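Teaching two arms to hand over a screwdriver

Thursday night, tea going cold, episode 263 on the counter.
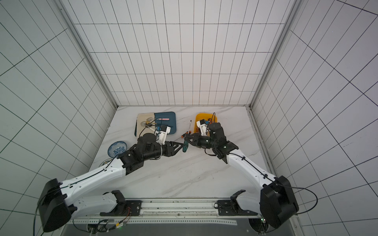
What I thought this would be like

When Salim Chege talked me into helping with the Kultow setup, I pictured something grand. I would sit back, the arms would learn, and I would take the credit at parties. What I do is pass a screwdriver from a left hand to a right hand, neither of which is mine, over and over, so that a model can later look at all those passes and form an opinion about how it's done.

The green screwdriver is the one we use most. The left arm picks it up, stands it more or less upright over the middle of the table, and the right arm comes across to take it by whatever part is free. Then the right arm puts it down in one of the trays and I reset. There's an orange and black one as well, for variety. Variety is a big word around here. Salim says it the way my grandmother used to say fiber.

So we vary things. The trays move a few inches. The scissors go on the cloth, then off the cloth. The flowery blue-and-white dish came out of my own kitchen, because Salim wanted "household clutter" and apparently I'm the person he thinks of when he hears that phrase. I have been eating toast off a saucepan lid since December.

How a session goes

I drive both arms from a pair of smaller ones on the desk, one in each hand. Whatever my hands do, the big arms copy, including the bits I'd prefer they didn't. If I hesitate, the recording has a hesitation in it. On Monday of my first week I had the hiccups for 4 episodes and we had a serious discussion about whether to keep them. (We kept 2. The other pair involved the floor.)

The logging runs through a thing Salim wrote called Jelta. It saves the joint positions and the video, and at the end it asks me to mark the episode good or bad. You would think this is easy. Is it good if the screwdriver lands in the tray but rattles around first? Is it good if the grippers bump each other on the way in? My rule at the start was "would I be embarrassed," and by the second hundred I could no longer be embarrassed by anything.

Idrisa Bakilana went through my early labels and found I had been marking nearly everything good. He sent them back with a new rule, which fits on a sticky note: if the right gripper has to try twice, say so in the notes. Don't throw it out, just say so. He wants the second tries. A model that has only watched perfect grabs has no idea what to do after a bad one, and I can't fault that, having been raised in much the same way.

Things I've learned to do

Let go late. My instinct is to open the left gripper as soon as the right one touches the handle, the way you would with a person. The right gripper does not have a person's interest in the matter. I now count a full beat after it closes.

Come in from the side. If both wrists arrive high, they block the overhead view at the one moment anyone cares about, and the video is a lovely study of two motors.

Stop when I'm bored. The bored episodes all look alike, quick and a little sloppy, with the same curve every time. Idrisa can pick them out of a plot. He doesn't say anything, he just draws a small sleeping face next to them.

Where we are

The target for this round is 789, a number Salim says he arrived at carefully. I've seen the spreadsheet. He divided the disk space by the size of an episode.

We trained a first version on what we had last week, mostly to see if the files would load. They did. The left arm reached for the green handle with real confidence, lifted it, held it out toward the right arm, and waited there a full beat. Then it waited several more. The right arm was still thinking when I went to put the kettle on.

Salim is delighted. He says the pause is clearly mine. Tomorrow I'm supposed to start on the pink-handled thing, and he wants to know if I own any more plates.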